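Filed under: Days out, Markets and fairs

I'd been meaning to get to the Radgate autumn fair for years and this September I finally managed it, mostly because the bus from Foten now stops right at the bottom gate (30 minutes, and a lovely ride once you're past the quarry). Entry was £4, which I grumbled about until I smelled the onions frying!

The Lockwood hall had the produce tables. I'm hopeless with vegetables but I could look at prize leeks all morning – enormous things, scrubbed so clean they looked polished. The chutney judging was still going on, so we weren't allowed near it, and I bought a jar of plum from the Kikel farm stall instead. It's half gone already.

Lunch was a cheese pasty eaten standing up, then a wander round the sheep pens and back inside when the drizzle started.
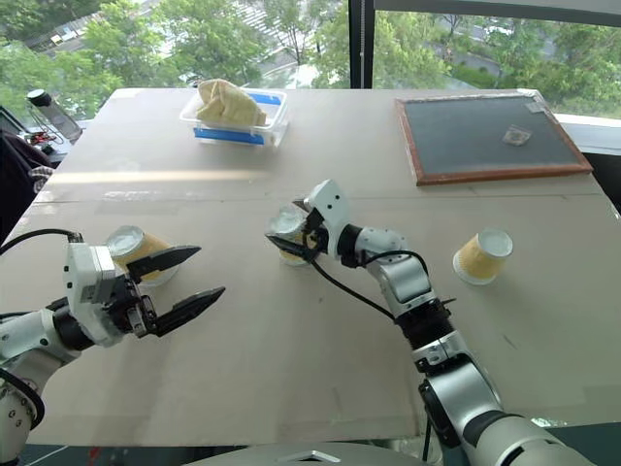 Tea was by the side door and the queue was more than 5 deep whenever I looked, but it moved along and the ginger cake was well worth it. I had 2 slices. Last bus back is just after four, so keep an eye on the time if you go, and take wellies for the lower field.

Recent posts
Foten canal walk in the rain
A morning at Lockwood mill shop
Plum jam, second attempt

Contact | Copyright, all words my own | Back to top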